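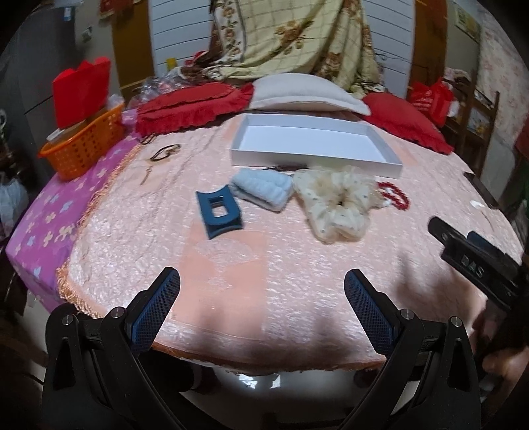

Prulunard FAQ: teaching a robot to tidy up hair things

Last updated January 21, 2022

I get a lot of email about Prulunard (thank you, keep it coming!), and much of it asks the same handful of things. I've put my answers on one page so I can stop pasting them from my sent folder. The project is small. Edeltraud Fankhauser and I run it out of Somevcombe, and if a sentence below says "I" and sounds too sure of itself, she probably hasn't read that part yet.

What is Prulunard in one paragraph?

It's a set of recordings of people picking up small household items with hand-held grippers, plus the training method we built on top of it. The person holds a gripper in each hand and does the chore. The camera sits on the gripper, so it sees close to what a robot wrist camera would see. Later we train a model on those recordings and run it on a real two-armed robot. We call the model Novard and the robot Marti.

Why hair accessories, of all things?

They're horrible to grab, and I mean that fondly. A claw clip is stiff and curved and likes to roll over. A scrunchie squashes down to nothing, then puffs back out the moment you let go. A bead loop changes shape every time you touch it, and a thin hairpin on cloth is a small nightmare for any pair of fingers wider than your own. Put a few of those in a row next to an open box and you have a chore that takes a person very little thought and gives a robot plenty of ways to fail.

I also like that everyone understands the goal. Stuff goes in the box. Done.

Do you clean up the room before recording?

No, please don't! We ask people to leave the room how it is. Cushions, blankets, shopping bags, baskets, a fridge at the back – all welcome. Our very first recordings were made on a bare lab bench, and the model trained on those fell apart as soon as it met a patterned bedspread. Shiny, crinkly fabric is especially good to have. It throws highlights all over the place, and the model has to learn that a bright streak on pink cloth isn't a thing to pick up.

How much data is there?

1217 episodes from 8 homes. One episode is one attempt at the whole chore, from the first reach until the person sets the grippers down. We keep the clumsy ones too, as long as the person finished. Dropped clips, second tries, a scrunchie that came along for the ride with something else – those stay in. Edeltraud wanted them out at first, I wanted them in, and we trained it both ways to settle the argument. Keeping them helped on beads and didn't matter much for anything else, so I only half won.

Why hand-held grippers? Couldn't you drive the robot remotely?

We could, and we did for a while. It was slow, and hauling Marti up somebody's stairs was no fun for anyone. With hand-held grippers you can record on a bed or a kitchen table or wherever the things happen to be. You also feel the object a little through the handle, so people move more naturally and find grips I would never have thought of.

The catch is that people are quick and sneaky. They'll nudge an item with the outside of a jaw, or pinch the cloth along with the pin. Some of that a robot can copy and some of it it can't. We run every episode through a check that asks whether Marti's arms could have reached each pose at a sane speed, and the ones that fail get slowed down or left out.

Why are there two grippers if most of the items are tiny?

One hand is enough for a clip. It isn't always enough for a soft towel or a tangle of beads, where you want one side held while the other lets go. Two grippers also means each camera catches the other one at work, which turned out handy for training. Novard gets a decent sense of where its second arm is from the pictures alone, and we have fewer arm-bumps-arm moments than we did with the single-gripper version.

What's with the blue pads?

Grip! The textured rubber pads are for friction, and they give a little when you close on something hard. If you're building your own setup, use the same pads on the hand-held tool and on the robot. We once ran a week of tests with a different pad on Marti and the numbers were so bad that I was sure I'd broken the training code. I hadn't. It was slipping on everything smooth.

And does the method work?

Pretty well, with big gaps. We ran 100 test trials in a room that isn't in the training data, with items the model hadn't seen. Claw clips and scrunchies are the good news, and most of them ended up in the box. Bead loops are so-so. Thin pins are still poor, mainly because the jaws come down a touch too high and close on air.

I don't want to wave one big success number around here, as it swings a lot depending on how many pins you put out. The write-up gives the results item by item, and I'd much rather you read that table.

What does "the model hesitates" mean in your write-up?

Sometimes Novard hovers over the cloth with its jaws open and just... stays there. If it hasn't committed to an item within 30 seconds, we stop the trial and mark it as a hesitation, separate from a drop or a miss. It happens most when two items are the same distance away. Adding a bit of memory of the last few frames made it better. I suspect a longer memory would help more, but we haven't had the computer time to try.

Does the box have to be white?

Nope. A shallow, open box with low walls is the easy case, and it's where I'd start if you're repeating our work. We tried deeper ones, and the arms clip the rim more often. Color didn't seem to matter as far as we could tell, though we didn't test it in any serious way, so take that as a hunch.

Can I record episodes at my place and send them in?

Yes, please do, but write to us first so I can send you the setup notes. The short version: calibrate both grippers, start with the jaws open and the whole work area in view, and put out whatever you'd normally have lying around. Try to keep faces, letters and medicine labels out of the shot. Hands are fine. We go through everything before it's shared and remove any episode you ask us to, at any time, and you don't have to tell us why.

Do you need matching left and right grippers?

It makes life easier. You can mix them, but then each side needs its own calibration file, and you will swap the two by accident at least once (ask me how I know). Put a bit of tape on the left handle.

Can I use the data in my own paper?

Sure. Research use is open, and we just ask for a citation and a short note saying what you did with it. If you find a broken episode, send me the episode number and I'll fix or drop it in the next version.

When is that next version coming?

March, if all goes well. It should have better timing between the two cameras and a batch of new recordings that are heavy on pins and thin hair ties. Edeltraud is also redoing the labels for soft items, where the start of a grasp is hard to pin down.

I have a question that isn't on this page

Send it to me, Heidrun Hollenstein, with Prulunard in the subject line so it doesn't sink. I answer slowly but I do answer, and if a few people ask the same thing I'll add it here.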